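March 2, 2022

Produce bags, perforated type

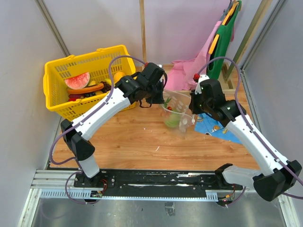
Clear bag, vents along the rim, with the pale green item at the bottom.

Spent most of the day on bags. The old stock from Adomaitis is nearly finished and I need to settle on a replacement before placing the order, so I have been comparing it with the Pavberg one. Both are sold as vegetable bags. Both are clear. The difference is in the holes and in how the film behaves when it is opened.

Dimensions by steel rule, Pavberg bag laid flat: 258 mm wide, 400 mm deep. The Adomaitis bag is the same depth and narrower by the width of my thumb, which I did not bother to convert. I had assumed the two were interchangeable. They are not, at least for anything round.

Vents. In the bag photographed they are oval and run along the upper rim. I prefer this to holes scattered all over the film, where small stalks and leaf tips catch on the way in and tear a slot. The disadvantage is that the bottom of the bag has less air moving through it. For two days in the fridge I doubt it matters. For a week it might, and I shall put a folded sheet of kitchen paper underneath the contents and see.

Packing order remains heavy, then light, then leaf. The rounded vegetable goes at the bottom, where it gives the bag a base of sorts. Small red things next. Leaves last and close to the mouth, so that they can be taken out first. I have tried leaves down one side with the heavy item beside them and the result was a green smear by the second evening.

The mouth has to be held open on opposite sides, and held evenly. If one side is higher, the film creases across the middle and anything dropped in stops at the crease. The sides crease towards the bottom in any case. A lower corner may also fold outward on the table, and then the bag leans when let go. Remedy: press the corner flat before loading. I forgot this more often than I remembered it.

Closing. Tried a twist, a single knot and a peg. The twist loosens. The knot holds but has to be cut, and a cut bag is a wasted bag. The peg is best and takes up the most room in the drawer. Did not try the paper-covered wire ties from Altidham as I could not find them. They were in the tin with the spare fuses in June, and the tin has moved.

The yellow basket stays for carrying and for anything that does not want a bag at all: onions, potatoes, squash. Its slotted sides do the same job as the vents, on a larger scale, and it can be rinsed under the tap. I looked at the Drustow stacking crate as a second one. It is deeper, but the rim is thin and I do not trust it with a full load of potatoes.

Stock check at the end: 209 of the old bags, in the box under the bench – more than I had written down last time, so one of the two figures is wrong. I have recorded today's and crossed out the other.

Provisional decision is the wider bag, one pack only, and the old ones to be used up on beans and herbs. Still to do: weigh a lettuce on the first day and again on the fifth, in each kind of bag, same shelf. Buy kitchen paper. Find the tin.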